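Bralier In-Sink Expandable Dish Rack: Two Months of Dripping
Reviewed by Joaquim Lobo, 03/12/2022

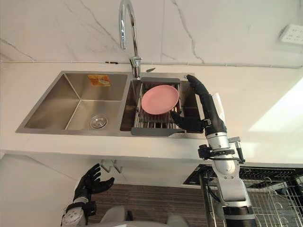

Why I bought it

My old rack lived on the counter and leaked. It had a tray with a spout that was supposed to aim at the sink, and it aimed at the toaster. When we put in the double sink I decided the drying could happen over a drain like it does in civilized homes, and ordered the Bralier from Neves, a kitchen shop that charges full price and wraps everything like a wedding gift.

Fit

The dark gray plastic ends slide apart until they meet the sides of the basin. Mine spans the right one and stays there. Pull it out slowly the first time — the slider is stiff and then suddenly very willing. The left basin stays free for washing. It also still has the orange sticker it came with, which I have been meaning to peel off.

Drying

Metal rods run front to back, and the water goes straight between them. Good. What you don't get is slots, so plates lie down. Our pink one tilts a little and drains well enough, but a second plate has to lean on the first, and by the third you're building something. Dinner for 2 is fine. Dinner for my in-laws is a towel on the counter, same as before.

Forks are a gamble. Anything thin goes between the rods if you drop it handle first, and I always do. The Clullis rack my neighbor Custódio Baptista owns has a cutlery cup, and he mentions it.

Cleaning

The rods wipe down in seconds. The plastic ends collect a gray film where the slider goes in, and an old toothbrush is the only thing that reaches it. I do this in theory every week.

Verdict

3 stars out of 5. I'd buy it again for the counter space, though I'd look at the Nevex first if you own more than one pot. Returns at Neves are easy as long as you keep the box.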